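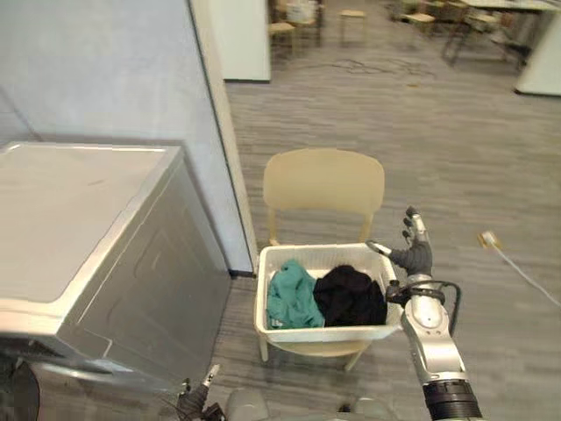 Karthikeyan Lobo wrote in after my last call to ask whether a mesh kit counts as one router or three, and whether he'd have to tell us his Wi-Fi password. One, and no! Please never send me your password, not even the guest one.

Okay, so what am I asking for? I run the home network study at Stotico, and I need people who'll let us check how their router handles security updates over a full season. We have 430 households signed up already, which is lovely, but nearly all of them rent their router from their internet provider. I want more of you who bought your own (and maybe haven't logged into it since the day it came out of the box - I'm not judging, mine went two years).

You'd plug a little monitor called Oltine into a spare port on your router and leave it there for 9 weeks, starting in April. It looks at firmware versions, open ports and which encryption setting you're using. It doesn't read your traffic and it doesn't keep a list of the sites you visit. 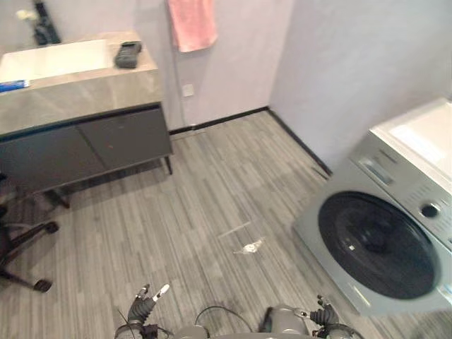

It also won't slow anything down, or at least I couldn't tell the difference at my place with two people on video calls and a kid gaming upstairs. If you need the port back for a day, unplug it and let me know, and we'll just mark the gap.

Once a week you'll get a short form from me. It takes 20 minutes the first time, less after that. Mostly I ask if you changed a setting, saw a warning or had to restart anything.

You'll need to be 18 or older, live in the US, and be the person who pays the internet bill (or have their okay in writing). Please skip this one if you work for Kurian or Hidia, as we're testing equipment from both. 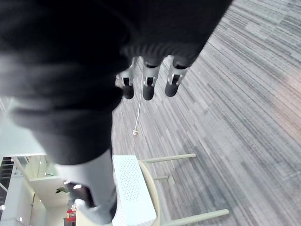 What you get

A gift card at the halfway point and a second one when the monitor comes back to us, plus a plain-English report on your own router. We cover postage both ways.

How to sign up

Fill in the interest form on the Stotico study page with your router's make and model - it's usually on the sticker underneath. I read every form myself, mostly after 8 in the evening, so give me a few days to reply. Renters, I'll keep you on the list for the next round.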